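Drandside Tenants' Association – Working Group on Household Machines
Minutes of the meeting held Wednesday, 7 p.m., Buenaventura Room

1. Previous minutes
Accepted with one correction: the price of the Liduston floor cleaner is $3295, delivery is extra.

2. Can a machine do the tidying?
The group discussed the report from Netetti, which was sent to all members. Sorting of small mixed things is still slow. Soft toys and objects lying on their side were named as the difficult ones. One member said her grandchildren make this mess faster than any arm can clear it. Another member asked for the failures to be listed also – agreed.

3. Laundry and dishes
Folding was not considered ready. For the dishes, opinions were divided and no vote was taken.
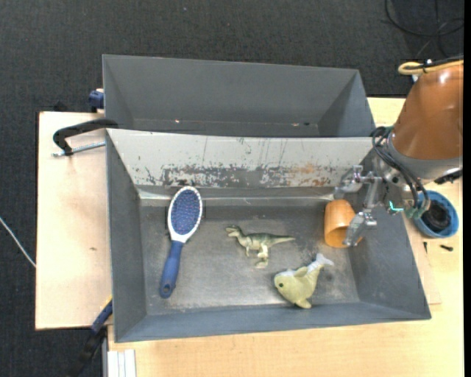
Item 2: hairbrush, dinosaur, plush fish and orange cup in the bin, gripper next to the cup.

4. Actions
– Ask Netetti for the full list of trials, 173 in total.
– Request a Liduston demonstration on our hallway carpet.
– Next meeting in June, same room.

Comments (3)

unit7: Can it do socks? That is my only question.

balcony_side: Please put the delivery cost in the next minutes.

marlow_t: I would still rather pick up the fish myself.

Contact: Drandside Tenants' Association office | © Drandside | Back to top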